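Shelving Automation at the Clunau Site: Questions from Staff

Last updated in May. Questions not covered below can be left in the tray at the Clunau returns desk or raised at the Thursday shift meeting.

What is being automated?

Ima is introducing robotic shelving in the returns hall and the display rooms at Clunau. The first stage covers returned hardcovers and small-format books going back onto open shelves. Packing, repair, customer counters and the closed stacks are outside the first stage.

Who supplies the equipment?

Tostness supplies the arms and the mobile base. Coman supplies the catalog software that tells the system where a title belongs. Both contracts are held by Ima, so faults are reported to the Ima site office and not to the suppliers.

Will jobs be cut?

No position at Clunau is being removed in the first stage. Six shelving positions change in content. The people in those positions will spend part of each shift demonstrating tasks, checking placements and handling items the system refuses. Job titles stay the same until the review.

What happens after the review?

The review looks at error rates, injury reports and overtime. Staffing for a second stage would be negotiated separately, and no figures for that stage have been agreed.

Does my pay change?

Base pay does not change. Hours spent demonstrating are paid at the shelving rate plus the existing training supplement. Record them under code 15 on the time sheet – the old code 6 is still listed but no longer triggers the supplement.

How much work will the system take over?

The planning target is 1000 items per week. Clunau handles well above that, and the rest remains manual. If the target is missed, the difference goes back into the normal shelving queue. It is not added to anyone's individual quota.

Do I have to take part in demonstrations?

No. Demonstration work is voluntary and can be stopped at any time by telling the shift lead. Declining is not entered in your staff record.

How long is a demonstration session?

A session runs 80 minutes, including setup, with a 15-minute break afterward. There is a limit of two sessions per shift. The grippers are light, but holding them away from the body is tiring for the forearms and shoulders. Report any soreness on the usual form.

What is recorded?

Hand position, gripper opening and video of the work area. Sound is not recorded. Recordings are used to train the shelving system and may not be used to assess individual speed or accuracy. They are stored under a session number, and the list linking numbers to employees is kept by the site office.

What happens if I drop or misplace a book?

Pick it up and continue. If the book is damaged, set it aside for repair as you would on a normal shift. Mark the attempt as failed at the end of the session.

Can I work in the same aisle as the mobile base?

Yes, on the marked side. The base stops when someone crosses the line and restarts only after the green button on its rear panel is pressed. Do not lift books off the arms while they are powered.

Which items will stay manual?

Oversize volumes, anything with loose pages, and anything without a readable catalog entry. Staff may also pull an item from the robot queue on their own judgment, with no reason code required.

What does a demonstration consist of?

Demonstrations teach the system the small decisions that shelvers make without writing them down, such as how to approach a shelf and when to lay a volume flat. The operator wears no special clothing apart from the wrist straps and works with one gripper in each hand. Books may be placed in different ways within the same bookcase: a thick brown volume on its side with the spine outward, a red one upright with its cover facing out. A small pink book lying on the white surface in front, close to the left gripper, is within easy reach of the open compartments. Keep the patterned cubes below the jaws uncovered, and keep sleeves clear of them.

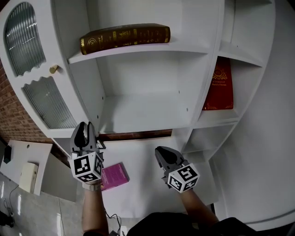
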